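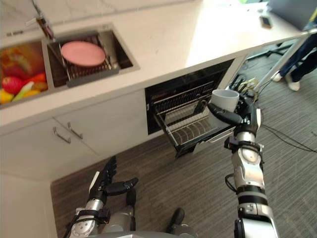 Domingo_Lucero wrote:
mugs go upside down, along the sides of the top rack, never in the middle. Will die on this hill. Middle is for bowls. Anyone putting a mug in the right way up is just collecting dirty water

Home Kitchens Bathrooms Flooring Members Log in
Search Votidum Search this forum Go

Topic: Double sink AND dishwasher – worth keeping both?

sabine.lindemann
Yes ok Domingo, point taken, but that wasnt what I asked! Question again for anyone just joining. White units, slim bar handles, black dishwasher built in right by the two sinks. Want to know if the smaller sink earns its place or if I should have one big one and get the worktop back. Doing the order for the new top before December so need to make my mind up. Units are Palma, staying put. Only the top and sinks are changing.

potwash_pete
keep both. Had one big sink for 6 years and hated it. One pan soaking and thats your sink gone, cant even fill the kettle properly

Domingo_Lucero
Disagree. If you've a dishwasher the second sink is just a shelf with a hole in it. Stuff gets dumped in there. Look at the left one, full of fruit and peppers. That could be a bowl on the side

sabine.lindemann
Bit harsh. I like fruit in the small sink, rinse it and leave it. Plates in the big one. Works for me

mo_in_the_annexe
Rack in the big sink is a good idea, I do the same. Mine is a cheap grid thing, keeps plates off the steel so no scratching and they drain while I load the rest. Only gripe is getting it out to wash a roasting tin.

potwash_pete
^ same. Mine lives under the sink now, comes out for the glasses and then I forget about it for a week

kettlehead
Depends on the dishwasher tbh. What make? We've got a Stivness, lower rack is fine but the tines on the top one are too close together, anything fatter than a teacup leans over. If most of your mugs are the big straight sided sort you will end up washing them by hand and then you want two sinks

sabine.lindemann
Its a Stivness too, the 2554. Mugs do lean a bit now you say it. Thought it was me

kettlehead
Not you. Fold the tines down on one side if yours do that. Ours do, friends older one doesnt. There's a little clip at the back, stiff as anything, I used a spoon handle

Domingo_Lucero
Spoon handle will snap the clip. Squeeze it from both sides and lift.

kettlehead
mine hasnt snapped

Domingo_Lucero
yet

mo_in_the_annexe
Can we go back to sinks. Sabine how much worktop would you actualy gain? If its only enough for a chopping board I wouldn't bother, the cutout and fitting costs the same whichever you have. Ask them though, dont take my word, mine was done 4 years ago and prices have gone daft

sabine.lindemann
Toaster and a chopping board, just. Had a quote for one large Randinska bowl and it was MORE than the double. No idea why.

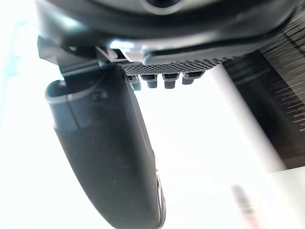

Second pic – same kitchen, same day

potwash_pete
More for one bowl?? Get another quote. Get 3. The fitter here wanted silly money for undermount and then the next bloke did it for a lot less, same bowl, same sealant

mo_in_the_annexe
Was the Randinska one undermount? That'd be why. Has to have the edge of the cutout polished as it shows. Drop in sinks hide it under the lip so they can be a bit rougher

sabine.lindemann
Oh. Yes it was undermount. Never thought to ask for the other sort, will ring them tomorow

kettlehead
One thing before you decide – dishwasher next to the sink is great until the doors down and you want to get in the cupboard. Check you can stand at the big bowl with the rack pulled out. We moved our bin becuase of this, scrape plates on the left now, load on the right. Much quicker

Domingo_Lucero
Agree with that actually. Scrape, dont rinse. People rinse everything spotless then put it through a full wash, mad

potwash_pete
I rinse. Porridge sets like concrete if you dont

Domingo_Lucero
soak the porridge bowl then

potwash_pete
in what, you want her to get rid of the sink

sabine.lindemann
Ha. Right, leaning towards keeping two. Maybe a slightly bigger left one if they do it. Will post the quote when it comes, got to dash

mo_in_the_annexe
Measure your biggest oven tray first!! Diagonal doesnt count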